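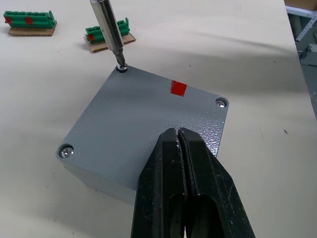
Driver bit in the top-left screw of the enclosure lid, fingers closed, wrist camera view.

Oriria Screwdriving Kit – the enclosure task set

Hi, I'm Svitlana Fedoruk, and I put together the Oriria kit at Momix. It started as my own test setup for a learning method we call Nazari, and so many people wrote in asking for the same parts that I gave in and made it a product!

Nazari learns to find a screw, line up the bit and seat it, all from wrist camera images and the force readings at the tool. No CAD model of the box, no printed markers. The hard bit (sorry) is the last little stretch before contact, when the driver shaft covers part of what you want to look at. We handle that by having the policy keep a short memory of the earlier views, and I'm still a bit amazed at how much it helps.

We trained on 2,154 demonstrations, all done by hand through teleoperation by 2 very patient people. Then we ran 20 trials per lid position on screws the policy hadn't been trained on. With the memory switched on, it seated the bit in 14 of 20 at the steepest lid angle. Switched off, it managed 2. I'd love a better number than 14, and most of the misses were the bit sliding off the recess and skating over the paint, so that's what I'm working on through October.

What you get:
Gray metal enclosure with screw-down lid, textured finish
Green terminal blocks in two lengths, on cardboard bases
Spare Phillips screws
Driver bits
The full demonstration set and the trained Nazari weights

The textured lid is my favorite part – it throws little glints all over the place, and a policy that only ever saw smooth plastic gets confused by them fast. Leave the lid at an odd angle to the table when you test, too. Square-on is too easy.

Works with the Avon wrist mount, sold separately. Arm and gripper not included.

Page updated 30 September 2018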